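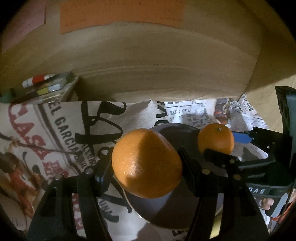

I want to write a short thread on the water bills in Cemley, because many neighbours asked me the same things this week and I am tired of typing it on my phone each time.

First the news. The water supplier, Rendodari, has agreed not to disconnect any household in Cemley for unpaid bills before the end of October. It was said at the residents' meeting and the letter was put on the door of our building the next morning.

It concerns homes only. Shops, cafés and workshops are not in the letter. Diễm Quách asked about this for her family's place (Quách, the noodle shop by the bus stop) and she was told that businesses must phone and make their own arrangement.

Please understand: the bill is not cancelled. You still owe the money. They only promise not to close the tap while you are late. Two people on my staircase believed that it was a gift and threw the paper away. I told them to print it again.

What is stopped until the end of October: disconnection, and the late fee of 200. What continues: the meter readings, the monthly bill, and the reminder letters. So if you get a reminder with red letters, do not panic, but do not ignore it also.

If your water was already closed before the letter, you must ask for it to be opened. It does not happen by itself. Hậu Trịnh on the ground floor was without water when the letter came, and he waited because he thought somebody would come. Then he phoned, and the man came before lunch.

The phone line is run by Teltular, not by Rendodari itself, and the people there read from a screen. Have your customer number ready. It is on the top right of the bill, under your address. Without it they will ask you to call again.

Best time to call is 8 in the morning. After lunch I waited so long that my rice was cold and the music had started from the beginning many times.
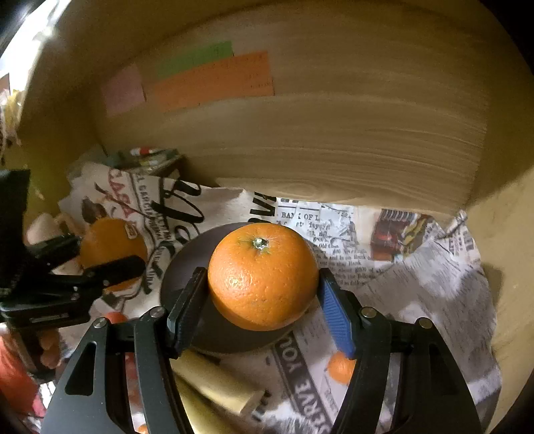
Can a tenant ask for the payment plan, or only the owner of the flat?

Whoever has their name on the bill can ask. If the bill is in the owner's name, the owner must call, or sign a paper which allows you to speak for them.

About this plan. You pay the old debt in two parts, together with your normal bill. Solveig Solberg from the tenants' office read us the conditions slowly, two times, which I was grateful for. If you miss the first part, the plan ends and the whole sum is due.

Ask for the plan in writing. A friendly voice on the telephone is nice – but a paper is better. Mine came by post and my name was spelled wrong, so I sent it back. Check yours.

There is also a support fund. If your debt is under 200 and someone in the home has lost work or is ill, you can apply at the tenants' office. Bring the last bill and something that shows your situation, for example a letter from the employer or the doctor. I have not applied, so I can't say how long the answer takes.

Correction to what I wrote above: Hưng Đoàn tells me the tap man does not come only in the morning. His sister's water was opened at 5 in the afternoon. Thank you Hưng.

Some of you ask about electricity. I don't know. The letter speaks only about water and I do not want to guess. Trinh Lý is asking the electricity company and she will write on her own page when she has a reply.

If your parents or an older neighbour do not read letters in English well, please knock and explain it to them. The letter exists in one language only. I have made a translation into Vietnamese and I can send it to anyone who writes to me. It is not official, but my daughter checked it.

I will add the phone number under this post in the evening, when I have the bill in front of me.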